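Teaching a Small Home Robot Arm to Cut and Clear: Setting Up the Table

When I began with my arm, I thought the difficult part would be the software. I spent all of January on it. Then I put a plate in front of the robot and understood that I had not prepared the table at all. In this tutorial I explain how to prepare the work area for two simple kitchen tasks: cutting a small green vegetable on a steel plate, and working near a wire rack. 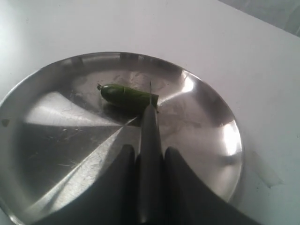 By Samuele Gentile
Posted 3/28/19 in Workshop Notes | 7 comments

I work with the Bravex arm kit in the shared workshop at Pruratley, but the steps are the same for any small arm with a two-finger gripper and a camera at the wrist.

What you need

A table that does not shake
A shallow plate with a raised rim
A knife with a long, narrow blade
A wire rack
A plain cloth for the background
Clamps and a roll of thin rubber sheet

Step 1. Fix the base

Clamp the base of the arm to the table and push the arm with your hand in every direction. If the base moves even a little, stop and clamp again. I lost one full evening of recordings from a loose clamp.

Step 2. Place the plate

Put a piece of rubber under the plate, so it cannot turn when the blade pushes down. Mark the position on the table with a pencil. Steel is easy to wash, but it reflects the lamp strongly, and a white reflection can confuse the camera. Move the lamp to the side until the food is clear in the camera view. You will not remove all of the reflections — it is enough that none of them covers the food.

Step 3. Give the knife to the gripper

Switch off the motors before you touch the blade. Put the handle between the fingers, switch on at the lowest speed, and close slowly. My gripper closes to position 131 for a thin handle. Yours will have another number, so write it down when you find it.

Keep your other hand away from the table during all tests, and have the stop button near you. Elisa Pagano, who shares the bench with me, always holds the button while I type. I recommend to work in two persons if you can.

Step 4. Teach the cut

Bring the tip just above the food and save this point. Then lower the arm in small steps and save each one. Do not try to cut with one fast movement, the piece will roll away. Start with something short and firm, and leave tomatoes for much later.

Step 5. Add the rack

Take the knife out of the gripper, again with the motors off, before you start with the rack.

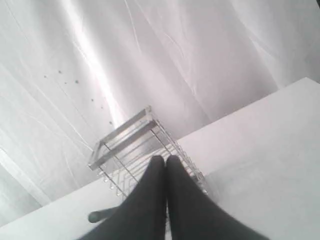
Thin wires are hard for the camera and also for the fingers. Approach slowly, with the fingers closed, and save a safe point a little before the metal. From there you can open them and go to one wire. If the fingers touch two wires together, go back to the safe point and turn the wrist some degrees.

The cloth behind the table helps more than I expected. Without it my camera was looking at shelves and people walking — with it, the training became much more stable. Choose a cloth without a pattern and let it hang behind the far edge of the table.

Step 6. Record and repeat

I made 199 recordings for the cut before the result was good enough for me. Save them in separate folders, one for each task, and delete the bad ones on the same day, while you still remember what went wrong.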